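**Unit 3: Hanging storage over a work surface**
Course notes, Household and Small Workspace Organization, May 2019

Start with the claim, as you will find it in nearly every storage catalog: get things off the table and onto the walls, and the table will stay clear. I have taught this unit long enough to doubt the second half. Getting things off the table is easy. What keeps it clear is a separate matter, and the baskets get credit for it that they haven't earned.

The reading for this unit is the Lepik booklet on vertical storage, pages 2 to 14. Read it with a pencil. It says wall storage "frees up to half your surface" and doesn't say half of what, or for how long. The Dralleo leaflet in the back of your packet makes much the same promise with nicer drawings.

## What a hanging basket does well

Wire mesh has two real advantages. You can see into it from most angles, and crumbs and dust fall through instead of collecting at the bottom. The second one is less of a gift when the basket hangs over the place where you work. Whatever falls through lands somewhere.

A basket hung by its handle over a bar is the quickest kind to put up and the quickest to move. It will also swing when you reach into it, and it wants to slide along the bar toward whichever side you reach from. Clips are steadier. They are also a nuisance if you change your mind, so most people leave a clipped basket wherever it first went, good spot or bad.

Compartments deserve more suspicion than they get. A divided basket looks tidy on the day you fill it. After that it works only as long as the things you own match the sizes of the spaces. When they don't, the odd items go back on the table.
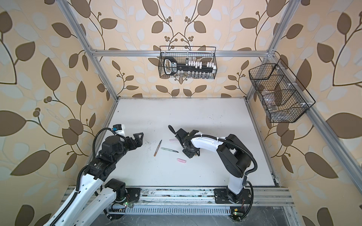

*Fig. 3.1. Two mesh baskets in use, one hung from the back bar and one on the right wall. Markers and an eraser on the tabletop.*

Compare the baskets first. The back one has its handle looped over the crossbar and holds a black rack. The one on the right is longer and divided, held with white clips, and its contents are clear plastic. Clear items in a mesh basket are hard to tell apart at a distance, whatever the booklet says about visibility. I would want a label on each compartment, or one kind of item per basket.

Then look at the table. Markers and an eraser are exactly what ends up on a surface, because a hand wants them every few minutes and a hanging basket is a longer reach. I don't call that a failure. A tool in use belongs where it is used. The question to ask is where these would go at the end of the day, and a picture can't answer it.

The white top also has small dark specks and smudges on it. White surfaces show everything, which the catalogs sell as hygiene. I'd call it honest at best. You still have to wipe it.

One more point, on pattern. The leaf wallpaper is busy, and black wire in front of a busy print is less plain to the eye than the same wire on a bare wall. Some students like this and say the baskets "disappear." Fine, but you may not want your storage to disappear when you are looking for something in it.

## Costs

The Brirkska mesh basket in the classroom set is listed at $252 for the case, clips extra. The Lodine version is cheaper and the handle bends. Before buying either, try a shoebox on a shelf for two weeks. If the shoebox fills up with things you never take out, so will the basket.

## Exercise (due before the next unit)

Choose one work surface at home: a desk, a counter, a sewing table.

1. Clear it completely and put back only what you use that day.
2. Leave it alone for a week. Don't tidy for my benefit.
3. Write down what has come back to the surface and how far it traveled from its proper place.
4. Decide which of those things, if any, would be better off hanging. "None" is an acceptable answer.

Write it up in 200 words. Sketches are welcome, and measurements are more useful than adjectives. If your reach from the chair to the nearest wall is longer than your arm, say so, as that settles most of the argument.

Unit 4 covers drawers. The full set of handouts will be reprinted in July with corrections — please mark any errors you find in your copy and leave it in the tray by the door.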